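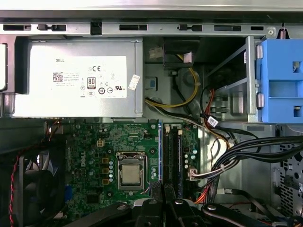 People ought to be allowed to open their own computers without feeling they've broken something sacred. That's my whole point and I'll try to be quick about it as I'm due at Pakberg in an hour. Every office I've worked in has had a cupboard of desktops that were "too slow", and every one of those machines had years left in it. Take the side off a plain old Dell like this one and have a proper look. Power supply up top, big white label with an 80 PLUS logo and more small print than a mortgage. Board underneath. A memory module with a blue edge, standing upright, with black slots right next to it. A child could learn what these bits are in an afternoon. Mine did.

And yet. At Dralent, where I did two years on the front desk, the rule was you did not touch the case. Not a screw. Machine gets slow, you fill in a form, man comes, machine goes, new machine arrives. In February they did the whole floor in one go. The quote for a replacement was 698 pounds each and I remember reading that twice. What most of them needed was more memory and a go with the hoover. Well, not the hoover, don't use a hoover, Ignacio Ibarra shouted at me about static once and he was right. A soft brush.

Ignacio disagrees with me on nearly all the rest of it, by the way. He says a firm can't have people poking about in boxes, there's the warranty, there's the mains. Fair. I'd not want anyone opening a power supply and I'm not saying that. Leave that sealed, unplug at the wall first, wait a bit. But pushing a stick of memory in until the latches click is no more dangerous than changing a lightbulb, and we let people do that. Mostly.

The thing I worry about more is the new ones. Bảo Đào brought a little Bronberg in to show me, lovely thing, size of a sandwich box, and the memory is soldered down. Can't add any, can't take any out. If it goes, the lot goes. He'd paid extra for it being small. Small for what? It lives under a desk, next to the bin. I'd take a big ugly box with room for my hands every time.

So what do I want. Cases that open with a thumb. Slots left free. A diagram inside the lid, like washing machines used to have. And bosses who'll let somebody on the staff have a go befor the form gets filled in. Carrasco's, the shop by the station, will sell you second hand memory and tell you if it fits, they've kept my own machine going for almost 6 years. Ring first, they shut early on Tuesdays.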